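News > Local Business > Workshop Notes

Celtitel opens its second teaching bench in Civska

10 July 2018

Anyone who has walked past the old print shop on the canal side of Civska lately may have noticed the lights burning well into the evening. Celtitel, the small firm that moved in back in April, now has two benches going where there used to be one, and the people there are happy as can be to have the extra elbow room (the kettle has been promoted to a shelf of its own, which we are told was long overdue).

What they do all day takes a little explaining, but it's a lovely thing once you get the hang of it. The firm is building a learning system called Haruna, meant to help a pair of robot arms handle soft, everyday things, the sort that sag and fold and never sit the same way twice. Haruna learns from examples, so somebody has to make the examples. An operator guides the arms through a small job from start to finish, the whole run is recorded, and then everything gets nudged to a new spot on the table and off they go again!

Fabric pouches are the subject at the moment, and they are harder than you'd think. A box holds its shape when you touch it, but a pouch slumps over and the opening wanders off to one side, so a move that worked fine on the last run may miss the rim altogether on the next.
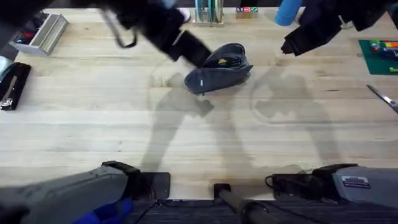

The operators keep their runs even when they come out a bit clumsy, as long as the job gets done in the end. A fumble followed by a good recovery is worth having, they say, and a folder full of perfect runs would leave Haruna stumped the first time something slipped. Runs that are given up halfway are marked and set aside in a separate folder, and there is a friendly argument going on about whether those might be useful too.

So far the pouch work has filled 31 evenings, counting the ones in April when the first bench was still being leveled with folded cardboard. The operators work in pairs, one guiding and one keeping the notes, and they swap places whenever the one guiding gets tired wrists. New people usually spend their first shift on the notes, getting a feel for the pace of the thing before they take a turn at the arms.

The recordings go over to Munance, the firm's partner across the river, where they are checked and sorted before Haruna gets to learn from them. Both firms hope to move on to folded towels once the pouches are done, and after that to shoelaces, a prospect that drew a good long groan from everybody within earshot.

Celtitel is still looking for operators for the evening shift. No experience is needed, only patience and steady hands, and anyone curious is welcome to knock at the side door and ask.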